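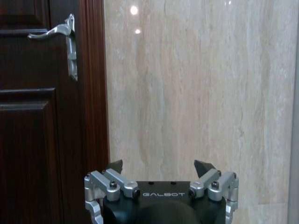
How long can I keep fish in an ordinary home freezer before it goes downhill?

Three months for oily fish such as mackerel, herring, sardines, salmon and trout, and up to six for white fish such as cod, haddock, pollack and whiting. It stays safe for longer if the freezer holds at minus 18 or colder, but the eating gets steadily worse, and oily fish goes first because the fat turns even in the cold.

I get asked that one more than any other, usually by someone standing at the freezer with a frosty lump in one hand and the phone in the other, and I always end up giving a much longer answer than they wanted. So I've written the long answer down, with all the bits about wrapping and thawing that I forget to say on the telephone.

## Before it goes in

Freeze it the day you get it. I know how tempting it is to leave it in the fridge while you make up your mind (shall we have it tomorrow, are the children coming, is there any cream), and then on the third day you freeze it out of guilt. Freezing doesn't turn the clock back. A tired fish comes out of the freezer tired, and slightly wetter.

If you've bought from a counter, ask whether it's been frozen before. A great deal of what's laid out on ice so prettily came in frozen and was thawed that morning, and there's nothing the matter with it for tonight's tea, but it shouldn't go back in raw. My fishmonger, Skulska's, puts a little "prev. frozen" on the ticket, and if yours doesn't they will tell you when you ask.

Gut whole fish before freezing. Scale them too if you'll want the skin, as scaling a thawed fish is a miserable job and the scales seem to get into everything, including the butter. Rinse the cavity quickly under the cold tap, get rid of the dark line of blood along the backbone with a thumbnail, and then dry the fish properly, inside and out. I use kitchen paper and more of it than feels decent. Any water left on the surface turns to frost inside the bag.

## Wrapping

Air is what does the damage. Those dry, whitish, papery patches you find on old fillets are freezer burn, and it's just the cold air drawing moisture out of the flesh. It won't hurt you, but it chews like blotting paper.

I don't own a vacuum sealer. My sister has one and swears by it, and if you fish, or buy by the box, I dare say it pays for itself. For the rest of us:

- Wrap each fillet tightly in cling film, smoothing it down with the flat of your hand so that it touches the fish everywhere.
- Put the wrapped fillets in a freezer bag in a single layer.
- Lower the open bag slowly into a bowl of water, keeping the mouth above the surface. The water pushes the air out for you. Seal it at the last moment, then dry the outside.
- Lay it flat on a metal tray in the coldest part of the freezer, and leave it be until it's solid. After that you can stand the packets up on end like books.

The metal tray makes a real difference. The quicker fish freezes, the smaller the ice crystals, and the less they tear at the flesh. Don't put ten packets in together on top of one another either; the ones in the middle take an age, and they warm up whatever else is in the drawer.

I pack in lots of 400 g, which does the two of us with a bit left for fishcakes. Pack for the meal you cook most often and you won't find yourself trying to prise two fillets apart with a butter knife, as I did for years.

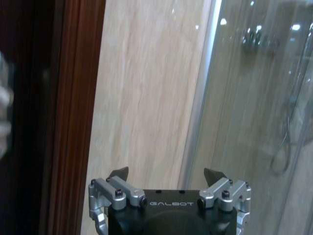 *GALBOT, in pale capitals on black.*

## Glazing a whole fish

This is an old trick and I'm very fond of it. It suits trout, mackerel and small bream, anything too knobbly for cling film to lie flat against.

Freeze the gutted, dried fish unwrapped on a tray until it's hard right through. Have a deep dish of very cold water ready, dip the fish in, lift it out, and you'll see a thin skin of ice form almost at once. Put it back in the freezer for ten minutes and do it again. Three or four dips gives you a good glassy coat, and then it can go into a bag. The ice keeps the air off for as long as the coat lasts, so if you come across the fish a month later and the glaze has gone thin at the tail, just dip it again.

Do use water straight from the fridge. With tap-warm water the glaze goes on patchy and cracks.

## Labels

Every packet of white fish looks like every other packet of white fish once it's been in for a fortnight. I was so sure I'd remember! Write down what it is, whether it has its skin on, the weight, and the date it went in. I also write "eat by" and a month, which saves doing sums with cold fingers. Something frozen in August says November on it, if it's mackerel, and that's the end of the discussion.

The labels I like are called Stikis and they hold on in the cold if you put them on before the packet goes in. Put on afterwards, over frost, they drop off, the same as any other sort. Masking tape and a pencil will do very nicely as well. Ballpoint gives up.

## Thawing

Overnight, in the fridge, on a plate with a rim, and take it out of its wrapping first. That goes double for anything vacuum packed. There are germs that like it cold and airless, and a sealed pack thawing slowly suits them down to the ground, so slit it open or take the fish out altogether and lay it in a dish with a loose cover.

If you can, stand the fish on something so it isn't sitting in its own liquid.
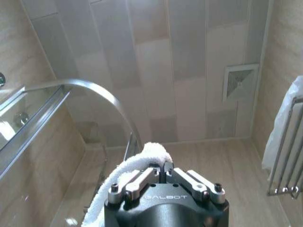 A little cooling rack is ideal, or a saucer turned upside down inside a soup plate, and either way it should be on the bottom shelf where it can't drip on the trifle. A fillet will be ready by morning. A whole trout may want until teatime. Once it's thawed, cook it within the day.

When you've forgotten (and we all do), put the fish in a sealed, watertight bag and sink it in a bowl of cold water, changing the water every half hour. A single fillet takes an hour or less. Please don't use warm water, and don't leave it on the worktop, as the outside is spoiling while the middle is still a brick. Fish thawed in this way wants cooking straight off.

Thin fillets needn't be thawed at all. Straight from the freezer into a hot oven, in a foil parcel with a knob of butter and some lemon, they want half as long again as usual, and they come out very well. It's a poor idea for frying, because of all the spitting.

Whichever way you've done it, pat it dry before it meets the pan. I'm sorry to go on about drying, but a wet fillet steams and sticks and then you blame the pan.

## Can it go back in?

Raw and thawed, no. Cooked, it can. If you've thawed too much, make it into a pie or fishcakes, cool it quickly, and freeze the finished dish. Our Ramasamy pie dish, the deep blue one, has been in and out of the freezer with the same recipe in it for longer than I'd care to say. Cooked fish dishes are best eaten within three months, and hard-boiled eggs in a fish pie go rubbery, so leave them out if it's meant for freezing.

## Shellfish, quickly

Raw prawns freeze well in their shells with the heads off. Mussels and clams shouldn't be frozen alive; steam them open, throw away any that stay shut, take the meat out and freeze it in a tub with its strained cooking liquor over the top. Cooked crab meat loses something, though it's perfectly good in a tart. Squid is the happy exception to everything, and I've often thought it more tender for having been frozen.

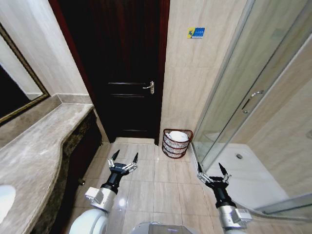
Nandini Iyer writes that she freezes her fillets in milk, as her mother did, in an old ice cream tub with just enough to cover them, and thaws the whole lot in the fridge; she finds it takes away the stale freezer smell from cod, and the fish doesn't dry out at all. She pours the milk away afterwards and starts with fresh for the sauce.

I tried it with haddock and I'm rather taken with it. The milk does the same job as a glaze, keeping the air off, and it takes up less fuss than all that dipping, although it takes up more drawer. I wouldn't use it for mackerel. Leave an inch of room at the top of the tub for the milk to swell, or the lid will lift and you'll have let the air in after all.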